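28 de noviembre de 2019

Mudarse con el contrato de la luz a cuestas

Llevaba meses queriendo dejar por escrito cómo fue el cambio de piso, más que nada porque en julio me lo preguntaron dos compañeros de trabajo y a los dos les conté cosas distintas. Ahora que ya tengo todas las facturas cerradas puedo hacerlo con los papeles delante.

El piso viejo estaba en Prelcombe, un segundo interior de 48 metros. El nuevo está en Lavlow, a media hora en tren. La mudanza en sí duró una mañana y no tiene historia. Lo que se alargó fue todo lo demás: la luz, el gas, el padrón, la fianza y el seguro.

Empiezo por la luz. En el piso viejo el contrato estaba a mi nombre con una comercializadora que se llama Trirndale. Llamé para darlo de baja y me preguntaron si quería baja o cambio de titular. Contesté que baja, sin pensarlo mucho. Fue un error. Con la baja se corta el suministro y el siguiente inquilino tiene que pagar un alta nueva, con su enganche y, si la instalación es antigua, un boletín eléctrico. La propietaria me llamó bastante enfadada y con razón. Conseguí parar la baja porque todavía no la habían tramitado, pero tuve que mandar un correo, una copia del DNI y una lectura del contador. Si dejáis un piso de alquiler, pedid el cambio de titular y avisad antes al dueño.

En el piso nuevo pasó lo contrario. El contador seguía a nombre de un inquilino que se había ido hacía dos años y la agencia pagaba los recibos. Para el cambio me pidieron el CUPS, que es un código largo que viene en cualquier factura, y el contrato de alquiler firmado. Tardaron nueve días. La potencia contratada era más alta de lo que necesito, y al bajarla noté la diferencia en el segundo recibo.

El gas fue más sencillo. Una llamada, una lectura y listo. La revisión de la caldera estaba caducada, eso sí, y la pagó la agencia después de dos correos.

La fianza es lo que más tiempo me ha llevado. El contrato decía que se devolvía en el plazo de un mes desde la entrega de llaves. Pasó el mes y no había nada en la cuenta. Escribí primero por WhatsApp, luego por correo, y al final mandé un burofax, que cuesta dinero pero deja constancia. A la semana me ingresaron la fianza entera menos 100 euros por repintar una pared del pasillo. No discutí lo de la pared. Había colgado una bicicleta en ella durante 4 años y se notaba.

Una cosa que sí hice bien fue fotografiar el piso viejo el día que entré y el día que salí, habitación por habitación, con los contadores incluidos. Cuando la propietaria mencionó una puerta rayada pude enseñarle que ya lo estaba al principio – y ahí se acabó la conversación.

El padrón lo dejé para lo último y no debería haberlo hecho. En Lavlow hay que pedir cita y daban para casi tres semanas después. Sin el empadronamiento no pude cambiar de centro de salud ni solicitar la tarjeta de aparcamiento de residentes, así que estuve todo ese tiempo dejando el coche en la parte alta, junto al cementerio. La cita duró menos de diez minutos. Llevad el contrato original, porque la fotocopia no la aceptan.

Con el seguro del hogar me despisté. Tenía una póliza en Shimada que cubría el contenido de la vivienda y pensaba que se trasladaba sola al cambiar la dirección en la web. No es así. Hay que llamar, dar los metros y el año de construcción del edificio, y recalculan la prima. En mi caso subió un poco porque el piso nuevo es un bajo.

Las cuentas, para quien le interesen: entre la fianza nueva, el primer mes, la furgoneta, el burofax, los cambios de titular y dos estanterías, se me fueron 2.589 euros. De la fianza vieja recuperé lo que he dicho, pero llegó tarde, así que hay que tener el dinero de las dos a la vez. Es la parte que peor calculé.

Me queda pendiente cambiar la dirección en el banco y en la biblioteca. También tengo dos cajas sin abrir en el trastero, una de cables y otra que pone «varios» con mi letra.

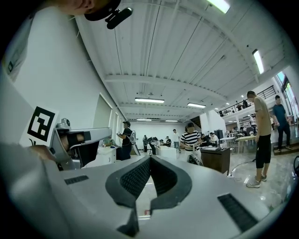 Amr Metwally: Lo del burofax me pasó igual, pero yo lo mandé sin certificación del texto y luego solo podía demostrar que había enviado algo, no lo que decía. Cuesta un poco más con certificación y con acuse de recibo, y merece la pena pedir las dos cosas. Una duda sobre la luz: al bajar la potencia, ¿te cobraron algo o te lo hicieron junto con el cambio de titular? Yo me mudo en un par de meses y me gustaría dejarlo todo resuelto en la misma llamada.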